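Prillow Two-Arm Kitchen Bench

Prillow is a tabletop package for labs and test kitchens that want to find out which kitchen chores a machine can take on today. Jandel supplies two arms, mounting hardware and control software.

In our own trials, moving a plate or lifting a mug from its stand is dependable enough to leave running. Opening a cabinet is slower, and soft food still needs a person nearby. Prillow does not cook a meal on its own.
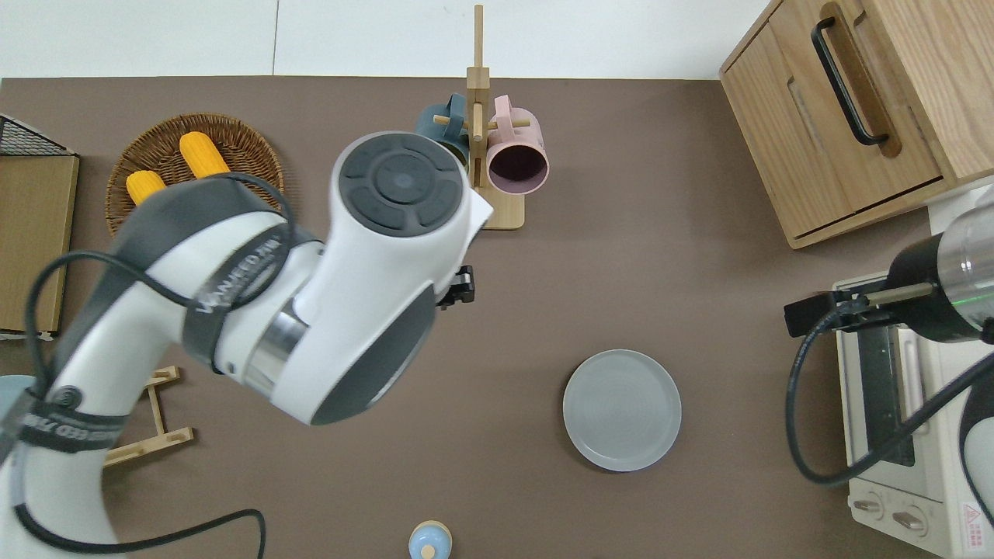

Prillow bench with mug stand, basket of corn, plate and toaster oven.

The software comes with 11 starter tasks. New ones take some 40 demonstrations each, fewer for simple moves. Setup needs two people.

Lead time: 7 weeks
Warranty: 3 years, arms only
Props and appliances not included
Sales contact: Kai Sperling, Hamley office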